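Notebook, Wed 14 August

Back at the bench after two days of paperwork, so this is going to be long (sorry, Vanderleia, you did ask for more than three lines).

Main thing first. The tray line at Holub has been running with the new sorter since July, and I finally sat down with the folks there over lunch and asked how it's going. Mixed! The arm takes the forks and spoons off the belt and everyone is happy to see that job go. My wrists hurt just remembering it. But the two people who used to stand there talking all shift are now at opposite ends of the room, one clearing jams and one doing the final check, and they both brought that up before they said anything about the machine. I hadn't thought about it once while we were laying out the cell. Natanael thinks we can turn the check station to face the belt, which would put them back in earshot. Cable run is the only snag. I want to try it before anyone gets used to things as they are.

Also, the jam clearing is skilled work now and it's still paid as sorting. Not my call, but I wrote it up and sent it over with the layout notes.

On our side: 636 picks logged for Clilar so far, and I threw out 206 where I closed too early or too late. That's a lot of junk and most of it is mine. Chopsticks are mean. They're thin, they roll, and if you come in a little crooked you pinch one end and the other swings off wherever it likes. Natanael is way better at it than I am, he did years of table setting before he came here and he goes in slow and low. I'd like him to teach the rest of us properly, on the clock, and have his name on the procedure.

To do: file the spare pads, ask Vanderleia for 4 more mornings on this, redo my crooked ones.
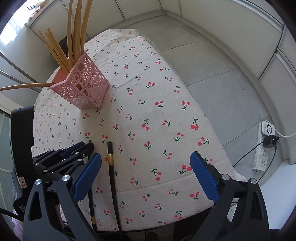

And call Holub back about that cable run before they close up for the day.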